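Prorkota: Laying Out a Table for Cold Citrus Drinks
Project report, Hospitality and Everyday Design, Kista

1. Where the idea came from

Our course asked for a project on "a work surface and the things that live on it." Most groups picked desks. We picked drinks! In August we had helped at an outdoor lunch where the lemonade table was a mess by the second pitcher: ice at one end, glasses at the other, the only knife underneath a dish towel, and four people reaching across each other. The lemonade was great. The table was awful, and we kept talking about it all the way home.

So Prorkota became a study of one table and one family of drinks. The question we wrote on the proposal form was short: where should each thing sit so that one person can make a muddled citrus drink over crushed ice without crossing their arms, walking around the table or putting a wet tool down on something dry?

We made all our trial drinks to one recipe, which we named Brutunero after a misspelling in our own notes. It's lemon, lime, sugar, mint and crushed ice, with cold water on top. No alcohol. The recipe is at the end for anybody who wants it, and you should want it, because it's really good.

2. What we started with

We borrowed nearly everything from our own kitchens, which means very little of it matches. We decided early on that this was fine. A home table never matches either, and different colors made it much easier to talk about layouts ("move the pink one left" is faster than "move the medium bowl left").

The things that ended up mattering most were these:

Cutting board, light wood
Muddler, metal
Spatula
Lemons and a lime
Bowl for ice (pink)
Second bowl for rinds and squeezed halves (mint green)
White tray
Cups and clear glasses
Coaster
Drying rack for tumblers
Wire rack for the stemmed glasses
Brown paper to cover the table

The brown paper was the best decision of the whole project. We put it down to catch juice, and then found we could draw straight on it. Every time we liked where something was, we traced around it with a pencil. After an afternoon the paper had become a map of the layout, and we could clear the table, have lunch and set it up again from the outlines. It also shows drips very clearly. A ring of dark spots between the board and the tray told us more about our bad habits than the form we had designed for the purpose.

3. Two layouts

We compared 2 layouts properly, after throwing out a bunch of half-finished ones.

The first we called the line. Fruit, board, ice, cup, garnish and rack all ran left to right in the order you use them. On paper it's perfect. In use it's tiring, because you keep sidestepping, and if you forgot the lime you have to go all the way back to the start. The line also eats table. Whatever we put last tended to hang out near the end where it could be knocked.

The second was the horseshoe. You stand in one place with the ice in the middle, the cutting work on one side and the pouring on the other. Clean glasses wait farther out, where your hands don't pass over them. This one felt better from the first drink, and then we spent a long time fussing with it, moving the tray a hand's width and moving it back again.

The things we changed while fussing:

The fruit started on the board. It rolled. Lemons have an opinion about every slope. We moved it off the board and next to the front edge, close enough to pick up without looking.

The muddler had no home at first and kept ending up in the ice bowl, handle and all, which is not nice. Laying it on the board fixed it. It's wet with lemon anyway, and so is the board.

The tray got promoted. We had planned it as a place for finished drinks, but it works much better as the place where the drink gets built. Spilled ice stays on it, and you can carry the whole thing to the sink.

Stemmed glasses do not belong upright on a busy table. We tried. Laid down on the wire rack they stayed put, and we stopped holding our breath every time a sleeve went by.

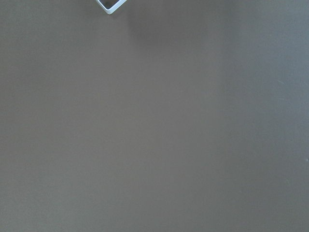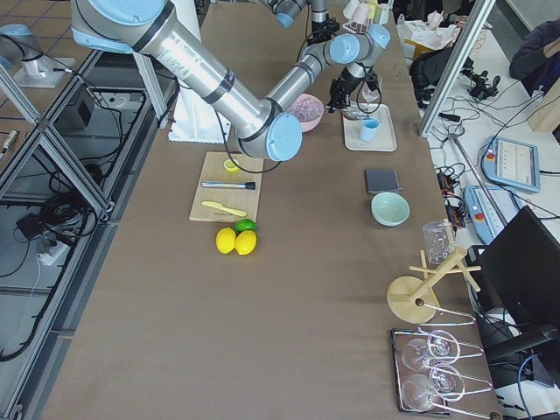
4. Trying it out

The main tryout was on Sun 3 November, in the downstairs room at the Camacho building. We invited classmates who hadn't seen the layouts, handed them the recipe card and asked them to make a Brutunero with no other help. Some did the line first and some did the horseshoe first, so that practice wouldn't favor one of them.

We wrote down three kinds of trouble. A "reach" was any time an arm went over an open cup. A "hunt" was any time the person stopped and looked for something. A "wet spot" was any new mark on the paper outside the tray or the board. We also weighed the crushed ice before we started and the leftovers after. Over the whole day the ice bowl gave out 2283 grams, and that includes what landed on the table, which with the line layout was a lot.

The horseshoe had fewer reaches and far fewer wet spots. Hunts were closer. People hunted for the spatula in both layouts, and when we asked why, several of them said they hadn't understood what it was for. Fair enough! It was for scraping the pulp and zest off the board into the cup, and we had never put that on the card. We had used the table so often that we had stopped noticing which parts we were carrying in our heads. The card got one more sentence that evening.

Another surprise was the coaster. We had set it out for the finished drink, and most people treated it as the starting place. They put their empty cup there, did the muddling there, and moved it to the tray only for the ice. A square of dark gray on plain brown paper seems to say "put your cup here" very loudly. We liked this so much that we considered marking every position with its own shape, one for the cup, one for the rinds and one for tools, but there wasn't time to test it fairly.

The rind bowl also deserves a mention. In our early setups we had no bowl for waste and people made little piles. Once the mint green bowl came out, the piles stopped the same minute. It needs to be near the pouring hand. When we tried it on the far side of the board, people threw the squeezed halves at it.

5. Left-handed people

We hadn't planned for this, and we should have. The horseshoe as we drew it has the cutting on the left and the building on the right. Two of our testers were left-handed and both of them quietly moved the tray before starting. One mirrored the entire table, and it took less than a minute. Afterward we traced a mirrored layout on the back of the brown paper, so now you just flip the sheet. We are a little bit proud of the sheet.

6. Drying and putting away

Our teacher asked us to include cleanup, and we groaned, and then it turned into one of the more interesting parts. A drying rack on the table takes space, but it closes the loop: a rinsed tumbler goes on an arm of the rack, and the next person takes it from there. The wooden rack we used has a round base and crossed arms and takes up very little room for what it holds. It likes to be loaded evenly. With everything on one side it leans, so we now tell people to alternate.

The wire rack needs a towel under it if the glasses go on dripping. We learned this from the paper too, which went soft in one corner and tore when we lifted it.

7. What we would do next

We'd like to test with two people working at the same table, since that was the problem in August in the first place. A shared ice bowl in the middle might be all it takes, or the two of them might fight over the board. We'd also like to try the shape idea from section 4, and a board with a lip along the front so the fruit can stay on it.

8. The Brutunero recipe

Half a lemon, in wedges
Two thin wedges of lime
Two teaspoons of sugar
Four mint leaves
Crushed ice
Cold water

Put the lemon, one lime wedge and the sugar in a 255 milliliter cup. Press with the muddler until the sugar is mostly gone. Tear the mint and drop it in. Scrape in whatever pulp is left on the board. Fill with crushed ice, top with water, stir from the bottom, and hang the other lime wedge on the rim. For pink ice, stir a spoonful of raspberry syrup into the water before freezing.

Drink it on the side of the table where nobody is working.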